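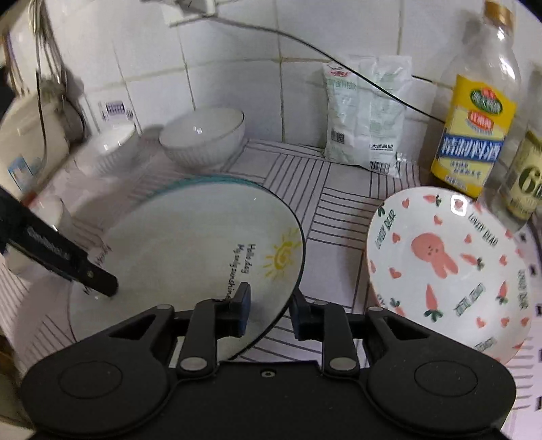
The sunshine plate and the bunny plate, with the cooking bottles behind.

Dear Ross Tennant,

Thank you for being so patient with us over the spring. I know you were hoping for this report in March, and I kept putting off writing it until the shared kitchen at Brestska was far enough along that I had something cheerful to say. It is now, so get yourself a coffee, because I do tend to go on!

First, the dishes. When we applied for the grant we promised a full set of tableware for the Dridville families who cook with us, and we had planned on plain white everything from the Salehi catalog. Then the families had a look at the samples and asked, very politely, whether the plates could have a bit of life in them. So we split the order. The bowls are plain and the plates are a happy muddle. The large one with the thin teal rim and the yellow sun says "Hello day / My only sunshine" and has turned into the one people reach for at breakfast. The smaller children fight over the pink bunny, with its hearts and carrots and "LOVELY BEAR" up near the rim (yes, on a rabbit, and no, they will not hear a word against it). We have 128 pieces in the cupboards now, counting bowls, and so far 5 have been broken and replaced.

The tableware and the new shelving together came to $2,822, which is a little under the line in the budget. I would like to ask whether we may move what is left into pantry basics. The cooking wine goes quickly on dumpling evenings, and the families have been bringing their own bottles from home, which is kind of them but was never the idea.

The cooking evenings themselves are going well. We seat up to 21 people at a sitting before it gets too tight to pass the rice, and there is usually someone who would rather stand by the stove and talk anyway. The grandmothers have taken over the menu. I had drawn up a lovely rotation with color coding, and it lasted until the second evening.

Storage is still our weak spot. The cupboard by the sink is too shallow for the large plates, so they end up standing on edge on the counter next to the bottles and the cooking tools, and it gets crowded there when two families are cooking at once. Drevby has quoted us for a deep drawer with upright dividers, and I will send the quote on separately once they have corrected the measurements. The delivery charge looks high to me and I have asked about that too.

Still to do before the next report: labels for the spice shelf in all the languages people have asked for, a second drying rack, and the extractor fan, which rattles.

Do come at supper time if you can, any evening after six. We will save you the sunshine plate.

With warm thanks from all of us in the Brestska kitchen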